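The Quiet Price of Water

When my family moved to Evilard, the seller gave us two keys and a paper with the number of the water office. I put the paper in a drawer. Where I grew up, water was something you carried, and I believed that in a house with pipes I would never need to think about it again.

The first bill I paid without reading. The second one, in February, I read three times. We were four people in the house and it said we used water like a small hotel. I called the office and a patient woman asked me, "Sir, did you listen to your house at night?" I did not understand the question. She told me to turn off everything, sit down, and wait.

So I sat in the hallway after the children slept. After some five minutes I heard it, a thin sound, like someone breathing through the teeth.

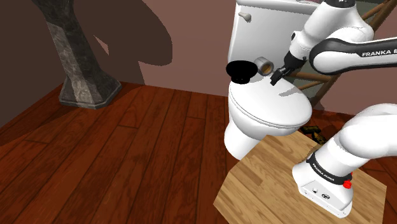
My grandmother could tell from the sound of a bucket how full it was. She lived 2 miles from the well at Mohamedi and she had a rule for every kind of water. The water from washing vegetables went to the goats. The water from washing clothes went to the yard, to keep the dust down. What was left in the evening was covered with a plate, and a child who left it open had to walk for the next one. I was this child more often than my brothers.

In the city these rules look strange, and maybe a little poor. I was ashamed of them when I was a student. At the Narier dormitory my roommate let the shower run while he looked for his towel, and I stood in the door and could not say anything. Later I did the same as him. It took me one winter to learn it.

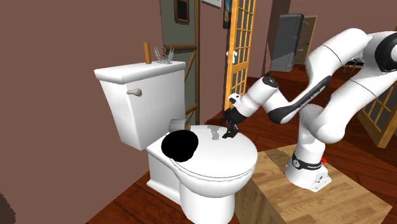
Elibariki Khaemba

The plumber came from Dinetti, a family business on the other side of the hill. He worked for less than an hour and he charged me for the full one. The part he changed was so small that I asked him to leave it with me. I have it in the kitchen, in the cup with the coins.

What I think about is how long the house was making that sound. Eight months, if I compare the bills. All this time we ate, we argued about homework, we had guests, and behind the wall clean water was going down to the river without touching anybody.

Now on the first evening of every month I turn off the radio and the dishwasher and I sit in the hallway. My younger daughter sits with me. She closes her eyes because she says it makes her ears bigger. Last time she heard the neighbor's dog, the refrigerator, and her sister talking on the phone under a blanket.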